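Please Let the Soup Be Only Soup

There is a sentence I meet in almost every recipe now, and I start to be tired of it. The sentence says that the dish is ready in a few minutes and tastes like it cooked all day. I have followed many such recipes, and my soup never tasted like it cooked all day. It tasted like soup that was cooked for a few minutes, and I ate it with pleasure. Why must we lie about it?

I learned to cook in a house where nobody used the word "easy." My grandmother made a bean soup that needed the whole morning, and she did not say it was difficult either. It was the bean soup. When I moved to Sullosness I had a small kitchen and a job with long hours, and I began to read recipes in English, first for the language and later for the food.

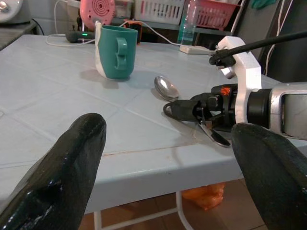

The pale blue table.

What surprised me was how much the recipes promise. The onion will be golden in five minutes. The children will ask for more. I do not believe that the writers are bad people. I think they are afraid the reader will leave, so they put all the good news at the top and hide the work somewhere near the end, in the line where you suddenly read "meanwhile, roast the peppers."

That word "meanwhile" should have a warning next to it. In April I tried a lentil recipe from a site called Mirkari, which I like and still read. The title promised one pot. I used one pot, one pan, a blender and a sieve. The lentils were very good. If the title had been "Lentils With Some Washing Up," I would have cooked them anyway, and I would have started earlier. 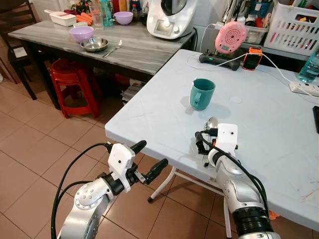 The onion is the clearest case. To make an onion brown and sweet you need more time than any writer wants to admit. I have stood by the stove with low heat and with high heat, with a little sugar and with a spoon of water. With high heat I had black edges and a raw middle. Forty minutes is an honest number in my kitchen, and I would like to see it printed.

My friends tell me that I am too serious, and that everybody knows the times are only decoration. But not everybody knows. A person who cooks for the first time believes the page. When her onion is still white after five minutes, she thinks that the mistake is hers. Perhaps she does not try again, and this makes me a little sad. 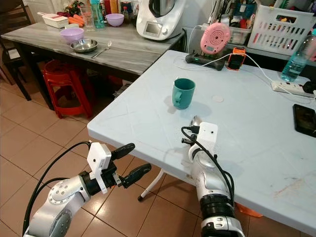 Teal mug on the table.

I must be fair. Quick food has its own beauty, and I defend it. Eggs with butter are quick. So is cold tomato on warm bread, with salt. A tin of good fish from Kvam, the shop on my corner, needs only a fork and a lemon. These meals do not pretend to be a stew, and I never wished they were one.

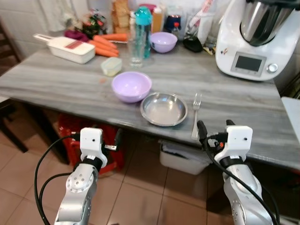
Plate, fork and lavender bowls.

So my request to recipe writers is small. Write how long it took you, with the peeling. Tell me how many pots. If the dish is plain, say it is plain, and I will trust you more on the day when you say that something is wonderful.

This Sunday I will make the bean soup. I will begin after breakfast, and we will eat when it is done.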